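Sarnberg K3 Three-Finger Gripper

Product overview | Specifications | Task suitability | Setup | Ordering

The K3 is an electric three-finger gripper for light bench and household work. It is meant for teams who already have a small arm and want to find out which everyday chores that arm can take over, and how much supervision it will need while doing them. It is sold by Sarnberg as a bare unit or as part of the Kaijage evaluation set, which adds a mounting plate, a power supply and a set of spare fingertips.

The K3 is a general-purpose tool. If you have one part, one fixture and a fixed cycle, a dedicated two-jaw gripper will be faster and cheaper. The K3 makes sense where the items change from hour to hour and nobody wants to swap tooling each time.

What it can do today

Most inquiries we receive ask some version of the same question: can a machine tidy a table, load a tray or sort a drawer yet? The answer depends on the item more than on the chore. Rigid objects with a clear gap around them are handled well. Soft, flat, thin or tangled objects are handled badly or not at all. Between those two groups lies a wide range of objects that the gripper can hold once it has reached them, and where the difficulty sits in planning the approach.

The ratings below come from our bench trials, run by application engineer Soon-im Min with the Flernen motion software, release 5. Each item was presented in varying positions and angles. An item was rated "suitable" only if the arm could pick it up, carry it and set it down without a person touching anything.

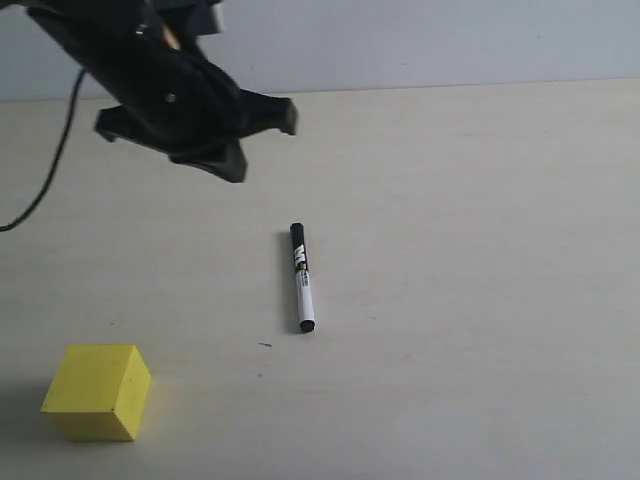
Desk clearing is the chore we recommend as a first test on any new installation. It needs no special fixtures, the items are cheap, and a failure does no damage beyond something rolling onto the floor. It also separates the easy grasps from the awkward ones very quickly. A foam cube gives all three fingers a face or an edge to close on, and it compresses slightly, so a position error of a few millimeters is absorbed by the material. A capped marker lying flat on the table is harder. The fingers have to come down on both sides of the barrel, close to the surface, and the wrist has to be turned to match the direction in which the marker is lying. If the estimate of that direction is off, the first finger to make contact pushes the marker away. Users should expect to spend more time on the marker than on every block-shaped item together.

Task suitability

Blocks, small boxes, foam shapes: suitable. No special settings.

Cans and jars, closed, standing upright: suitable up to the rated payload.

Pens and markers, lying flat: suitable with wrist alignment enabled. Reduce closing speed for the last part of the stroke.

Pens and markers, upright in a cup: limited. Removal works when the cup is loosely filled. Insertion requires a wide cup and a slow approach.

Cutlery: limited. Spoons and forks can be picked up from a soft mat. Thin knives on a hard surface are not suitable.

Stacked plates and bowls: not suitable. Single bowls can be gripped at the rim if the wall is thick enough to bear the load.

Folded cloth: limited. The gripper can lift a folded towel and put it down elsewhere. It cannot fold one.

Loose paper, cards, coins: not suitable. Use suction.

Mixed hardware in a bin: limited. The K3 will take single large parts from the top layer. It should not be used for counted picks.

Ratings apply to the gripper on a correctly calibrated arm under even light. They do not apply to unattended operation in a home, which we do not support with this model.

Specifications

Fingers: 3, underactuated
Housing: black plastic, screwed assembly
Drive: electric, single motor with differential
Rated payload: 700 g, including any fingertip accessories
Power: 24 V DC
Control: serial, or through the Flernen plug-in
Standard cable length: 2 m
Weight without plate: see data sheet for your mounting option

Fingertips

The standard tips are blunt and stiff. They are a compromise: wide enough to hold a jar steady, narrow enough to straddle a pen. Two alternatives are available. The soft tip has a thicker pad and gives a better hold on glazed or polished items, but it is too bulky for objects lying flat on a table. The thin tip reaches under low edges and wears faster. We replace thin tips on our own bench after about 13 days of continuous use. Tips are held by one screw each and can be changed without removing the gripper from the arm.

Do not mix tip types on one gripper. The closing force is shared between the fingers, and unequal pads cause the object to turn in the grasp.

Setup notes

Mount the gripper so that the cable has a free loop at the wrist. A cable that is pulled tight at the end of the wrist's travel will add a side load, and the arm will report this as a contact. The fault is intermittent and takes time to find.

Set the table height in software before the first grasp, using a finger in its lowest position as the reference. Check it again after any change of tips. For flat-lying items the margin between touching the object and touching the table is small, and an old height value is the most common cause of missed picks in the support requests we see.

A plain, light, matte work surface gives the camera side of the system the least trouble. Glossy tables produce reflections that some detection software treats as objects. Dirt and crumbs are normally ignored, although small dark spots near a pale item can pull the detected outline to one side. Wipe the table before calibration.

Run the first tests at reduced speed with one item on the table. Add a second item only when the first is picked up reliably from all angles. Crowded tables are a separate problem and need the collision option in Flernen to be switched on.

Compatibility

The K3 fits the Truvano desktop arm directly. Other arms with a standard tool flange can be used with the adapter plate from the Kaijage set. Arms without an external 24 V outlet need the separate power supply. Firmware issued before November does not report individual finger contact and should be updated before any of the flat-item settings are used.

Ordering

K3 gripper, standard tips
K3 gripper, soft tips
Kaijage evaluation set, complete
Spare tips, standard, soft or thin, set of three
Cable extension

Quotations are prepared on request. Please state the arm model, the heaviest item you intend to lift and the surface it will be lifted from. Requests that include photos or dimensions of the items can be checked against our trial records before you order.

Page last revised Saturday, December 29, 2018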